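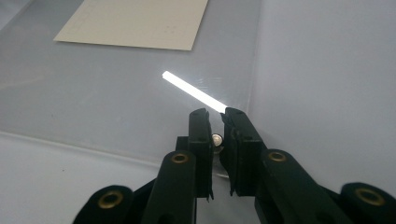

I'd barely got my coat off when Laurinda Vilela put a mug of tea in my hand and asked if I minded dogs. I don't, luckily, as there was one on my foot.

Laurinda runs the evening choir in Flaselach, which started with three people and now has 29 on a good night. She'd never conducted a thing before. "I could read music, just about, and I had a key to the hall," she told me. "That was the whole interview!"

They sing anything — folk songs, hymns, a bit of Abba when it rains. Her friend Aurora Mota does the arrangements, mostly on the bus, and they turn up with crossings-out all over them. "The altos complain," Laurinda said. "The altos always complain. I was an alto for 16 years, so I know what I'm dealing with."

I asked about the November concert, and she pulled a face. The tenors have a tricky entry in the second half and she's been having dreams about it (in one of them they come in wearing wellies).

Does she ever want a night off? "Every week, at six o'clock," she said. "Then somebody starts humming in the car park and I'm fine."

Rehearsals begin at half past seven, and you don't need to audition. I've said I'll go along and stand near the back.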